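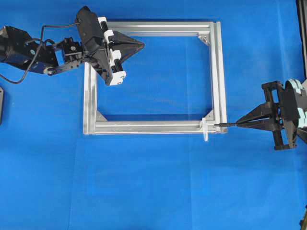

Hi all,

I wrote:

> Has anyone here built small frames out of slotted aluminum profile? I want a square one for the seed shelf at Billholm, and I'm stuck on how to keep the corners true.

Thank you for all the replies! I had no idea so many of you were into this stuff. Corner brackets won, by a mile, and I can see why. You tuck the little triangle into the inside corner, snug the screw, check with a square, and then tighten for real. I did mine on a blue cloth and the rails didn't pick up one scratch - best tip of the whole thread.

The profile came from Andden, who will cut to length if you ask (mine were 42 cm, and dead on). Brackets came from Maltmont in a bag of 30, so I have plenty left if anyone on the list needs a few.

The other thing I have to rave about is the white plastic mounts that go in the slot. A cable tie threads through, you close it into a loop, and there's your wire holder! I'd leave the loops big and open until all the wires are in, then pull them down. You can put one on an upright just above the crossbar and the lamp cord stays out of the way of the trays. 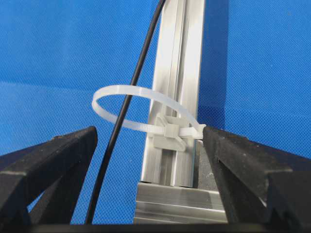
*Posted by the Billholm seed shelf keeper, to the Amaral list*

On the question of which screwdriver: a long thin bit is what you want. The stubby one in my kitchen drawer was hopeless near the corners, and I went through a fair bit of muttering before I swapped it out.

Next up is a second level, and I'd love to hear how you'd join it. Brackets again, or plates on the outside? The trays weigh 9 pounds when they've just been watered, so I'd like it stiff. Sketches welcome, even bad ones - mine are terrible!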